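Ceasefire line at Listmont – anyone believe it?

kametti_26
Seven weeks of shelling, now both sides say the bridge at Listmont is "neutral". Neutral since February, apparently.

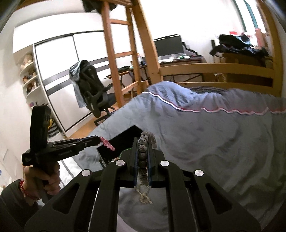

Re: Ceasefire line at Listmont

Védís Ásgeirsdóttir
Disagree. The Prudar road opened and 40 trucks got through. Hardly a rumour.

kametti_26
And 19 turned back at Riis. Some neighbourly gesture.

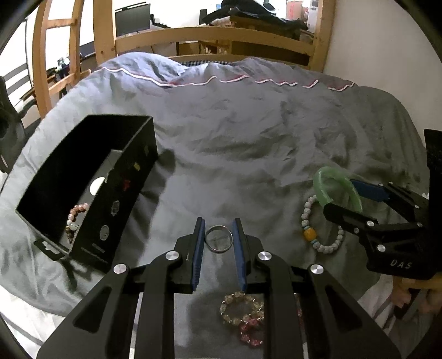 riis_watcher
Turned back over paperwork – the one thing both armies still honour.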